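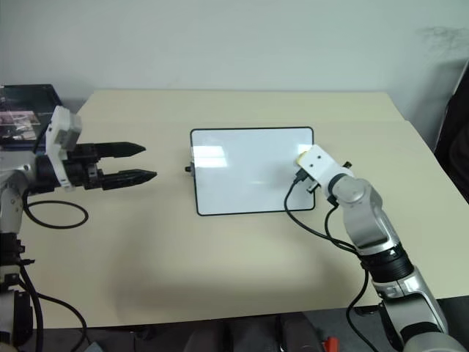 ## 换了新口号的牌子，我看了三遍广告

周五晚上窝在沙发上追剧，中间插进来一支 Pludelis 的新广告，就是那个卖床品和家居小件的牌子。我第一反应是：咦，怎么连标志都换了？以前那个尖尖的字母 P 没了，变成圆圆的一坨，颜色也从冷冰冰的蓝换成了奶黄色。新口号叫“回来就好”。

说实话我有点吃这一套（我妈看完也说挺好，虽然她以为是卖牛奶的）。整支片子没什么情节，一个女孩拖着箱子上楼，楼道灯一层一层亮起来，门开了，屋里有人在炒菜。没有旁白，产品只在最后露了一下脸，是一床被子，还叠着。第二遍我才注意到背景音乐是口琴，第三遍我开始想吃青椒肉丝。

我以前在一家小广告公司混过两年，写过一堆没被采用的口号，所以看到别人换口号总忍不住多嘴。那时候我们给一个叫 Clelix 的净水器客户提案，前后写了 200 条，最后客户选了他们老板自己想的那条，印在包装上，字还挤歪了。从那以后我对“一句话打动人”这件事就没那么虔诚了。

不过 Pludelis 这次我觉得有个地方做得聪明：同一句口号，地铁站里的海报用的是方言版。我们这站贴的是“转来就好”，隔壁线换乘那站又是另一种说法，我特意多坐了一站去看，哈哈。评论区有人在收集各地的版本，帖子点赞已经 2537 了，比官方自己发的那条还热闹。

要挑毛病也有。门店完全没跟上！周末我去逛了一圈，招牌还是旧的蓝色，店员身上的围裙倒是新的，购物袋两种混着用。我问有没有广告里那床被子，店员翻了半天说要下个月才到货。广告都把人勾进店里了，结果空手出来，好可惜。后来我在隔壁 Holov 买了个枕套，也算没白跑。

还有他们那个“满 1000 送口琴”的活动，我真的认真算了一下购物车，差一点点就上头了。我又不会吹口琴！可是那个口琴的盒子也是奶黄色的，放书架上应该会很好看……先忍着，等被子到货再说。

对了，上次有读者留言问 Rahimi 咖啡那支一镜到底的广告，我还没找到完整版，网上流传的都剪掉了开头。谁手上有链接麻烦丢给我，下篇想写它。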